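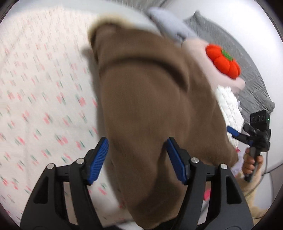

Brown fabric with a fold across it, on a white sheet.

Mornden Log Arch
Item 224
In stock, ships partly assembled

I sell a fair number of tools for small woodlots, and the Mornden is the one I'd have the hardest time giving up. It's a two-wheeled hand arch with a tow hitch, built by Lykkegaard, and what it does is lift the front end of a log off the ground so you can pull it out of the woods without plowing a trench the whole way. If you've ever dragged a log by a chain and had the nose dig in behind every root (I have, for years, and I've got the bent drawbar to show for it), you already know why a person would want one.

The idea is as old as the hills. Loggers were hauling with big wheels behind horses and oxen long before there was any such thing as a skidder, and the Mornden is really the same animal shrunk down to where it fits in the back of a pickup. You straddle the log, hook the tongs, pull the handle down, and up she comes. The first time I tried it I laughed out loud!

How it lifts

The tongs hang from a short chain in the middle of the arch. With the handle straight up, the tongs sit low enough to bite a log lying flat on the ground. Pull the handle down to the log and latch it, and the front end rises. You want to grab the log a little ahead of its balance point if you're pulling by hand. If you're pulling behind a garden tractor or an ATV, grab it nearer the front and let the tail drag, which keeps it from shoving you down a hill.

The tongs open to 16 inches. Anything fatter than that, you'll want the choker chain instead, and there's a slot on the arch for it. I use the choker on crooked stuff too, and for bringing out a bundle of poles.

What it will carry

Lykkegaard rates it at 2,000 pounds on level ground behind a machine. Please don't read that as something you're going to move by hand. Pulling by hand I stay with logs I could roll over with a peavey without grunting, and I quit sooner if the ground is greasy. There's no brake on this thing. On a downhill, either tow it with the tail dragging or go around another way.

Tires

It comes on Mekon tires, the wide turf kind with tubes. They don't chew up the trail much and they float pretty well over soft spots. They do not love blackberry or hawthorn. I run sealant in mine and that took care of most of it, and I keep a spare tube hanging in the shed. You can get it with foam-filled tires if flats drive you crazy, but it gets a good bit heavier to horse around by hand and I went back to air after one season.

The Illau hitch kit

The standard tongue has a plain pin hitch that fits most lawn and garden tractors. The Illau kit swaps that for a ball coupler with a swivel in it, so if the log decides to roll, the arch doesn't try to roll your ATV along with it. I'd call it worth the money for anybody towing over rough ground. For flat ground and straight trails the pin is fine. The kit goes on with 3 bolts and they're in the bag.

What's in the box

Arch frame, powder coated green
Axle stubs and two wheels
Lift handle with latch
Swinging tongs and chain
Choker chain with grab hook
Tongue with pin hitch
Hardware bag and a wrench you'll want to replace with a real one

Putting it together takes me most of a cup of coffee. The booklet has the axle stubs drawn backward on the second page, so go by the photo on the cover instead. Leave the tongue bolts finger tight until the wheels are on, then snug everything up with the arch sitting on level ground.

Looking after it

Grease the axles in the fall and again in June if you work it all summer. File the tong points when they get round, and go easy, you only want to bring the point back. Look over the chain links and the latch before you load it up. The latch spring is the part that wears first, and I keep those on the shelf for a couple of bucks. If the paint gets scratched down to bare metal, touch it up or leave it, mine's been scratched forever and it's still going.

A few things people ask me

Will it go behind a horse? Folks do it, but Lykkegaard doesn't make shafts for it and neither do I. You'd need to have something welded up, and you'd need a horse with better manners than the ones I've known.

Can I leave it outside? Sure. Stand it up so water doesn't sit in the frame, and take the tongs in, since they rust at the pivot.

How narrow a trail can it handle? If you can walk through with both elbows out, you're good. Stumps are the real trouble. Cut them low when you lay out the trail, lower than you think, or you'll be hanging a wheel up on every one.

Is it the same as the old red one? Same frame. The older arch had a shorter handle and a latch I never did like. The new handle bolts right onto the old frame, so if you've got a red one just order the handle by itself.

Shipping and returns

It goes by freight in one crate, and the driver will only take it as far as the curb, so have a helper or a hand truck ready. If you don't get along with it, send it back clean and undented and I'll refund you, less the freight. Parts orders go out by regular mail, usually the next working day, and you can call the shop if you aren't sure which tong pin you need. There are two, and they look an awful lot alike.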